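Dromow project talk – speaker notes
Student robotics club, Gultthorpe
Speakers: Liliana Cirillo (parts 1 and 3), Fermín Saavedra (part 2)
19/02/2025

Slide 1. Title
Give names and course only. The demo code link is on the last slide.

Slide 2. The task
Dromow is the club's project for this year: a humanoid handles a drink bottle near a desk using two arms. The task has two phases, a hand-to-hand transfer and a placement on the desk top. Both are run from the same standing start. State the scoring rule early: a trial counts only if both phases finish with no operator input. Define "operator input" as any command after the start signal, including a pause.

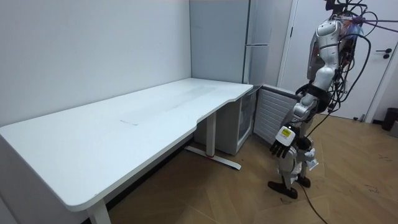
The start pose is stored as a joint file, and every run loads it before logging begins. In January we were still setting the pose by hand, and the shoulder offsets drifted from one session to the next. Loading from file removed most of that. Mention that the file is versioned with the code.

Slide 3. Data (Fermín)
We logged 1110 trials. Of these, 587 went into the training set and 104 were held out for testing. The rest were dropped for sync errors between the joint log and the video. Expect a question on the drop rate. Answer: the clock fault was in our logger, it is fixed, and we chose not to repair old logs.

Slide 4. Transfer phase
Go slowly on this one. The upper hand keeps its grip until the lower hand reports contact on at least 2 fingers. Early versions used a timer for release – do not spend long on those. Point out that liquid in the bottle shifts the load during a tilt, so the wrist limits are set lower than for a solid object.
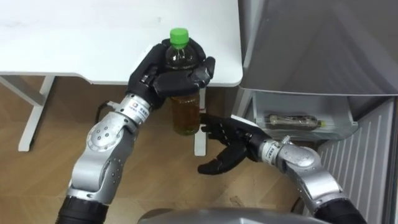

Figure 2. Left hand on the upper part of the bottle, right hand open near its base.

If asked about finger force: we do not measure it directly. We estimate it from motor current, and the estimate is poor at low speed.

Slide 5. Placement phase (Liliana)
The desk edge is curved, so a single edge distance does not work. We use the Hinds planner with a desk outline measured by hand. The arm goes out at a fixed height and then comes down. Ostent, our viewer, replays the planned path over the logged one. Play the clip once, no sound. 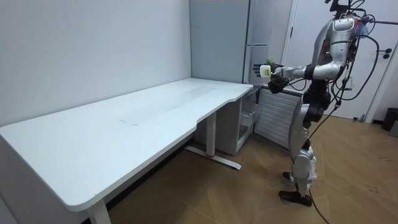
Figure 3. Arm extended, bottle upright just above desk level.

Slide 6. Open items
– Contact threshold is tuned for one bottle shape.
– Desk outline must be measured again if the desk moves.
– Cable slack limits how far the torso can turn. Check before adding a turn to the task.

Slide 7. Links and questions
Leave this slide up. Fermín takes questions on logging, Liliana on planning.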